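Planilcombe Takeout Cup Set

README, March revision 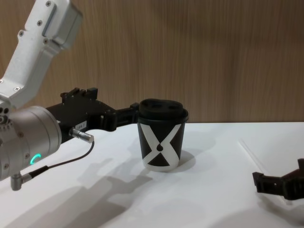 Lidded paper cup, black with white X graphic, upright on a white table.

Overview

Planilcombe is a set of still pictures of disposable hot-drink cups and their lids, with one text record per picture. It was compiled for work on recognizing cup type, lid type and printed graphics on curved surfaces. The set holds 300 records. Glassware, ceramic mugs and cold cups with dome lids are out of scope and were removed before release.

Contents

pictures/ one file per record
records.csv one row per record, same order as the pictures
lids.txt the lid vocabulary
graphics.txt free-text notes on printed designs
CHANGES revision notes

File names carry the record number only. Earlier names included the cup size, and several sizes were wrong.

Record fields

record: integer, no gaps.
body_color: the main printed color of the cup wall. For cups where a graphic covers much of the wall, the background color is used. The cup shown at the top of this file is entered as black, with white in graphic_color.
graphic: short description in plain words. The same cup reads "large stylized X, four arms meeting around small teardrop." Do not guess at a company name from a shape. If no name is printed on the visible side, the brand field stays blank.
base_band: yes, no or hidden. A band counts if its color differs from the wall directly above it. White band at the bottom edge, as on the cup above: yes.
lid: none, flat, raised or unknown.
lid_color: plain color word.
openings: number of openings or recesses visible in the lid top. Recessed areas count whether or not they go all the way through, so the black lid above is entered as 2.
pose: upright, tilted, on side or inverted.
surface: color and finish of whatever the cup stands on.
shadow: yes or no, cup shadow only.

Labeling rules

Label what can be seen. The far side of the cup is not inferred, even when the same design appears in full in another record. Contents are never labeled for a lidded cup. Fill level is recorded only for open cups seen from above, in the notes column.

Size in ounces is not a field. It was dropped after the Trustumstead pass, when two labelers agreed on only 65 percent of the cups without a printed size mark.

Sleeves are treated as separate objects. If a sleeve covers the graphic, enter "covered" in the graphic field and describe the sleeve in notes.

Splits

The training part is Chou and the held-out part is Plargate. Plargate contains 24 graphic designs that do not occur in Chou. Plain white cups occur in both parts and should be reported separately, as they raise the average.

Known problems

Black lids on black cups lose the rim line in low light. The lid field is less reliable for these.
Up to a dozen rows have "off-white" and "cream" used interchangeably in body_color.
White graphics against white surfaces give poor outlines near the base, mainly where a base band is also white.
The openings count depends on viewing height. Low views are entered as unknown.

Corrections

Send the record number, the field name and the proposed value. Corrections without a record number cannot be matched. Accepted changes are listed in CHANGES and go into the next revision.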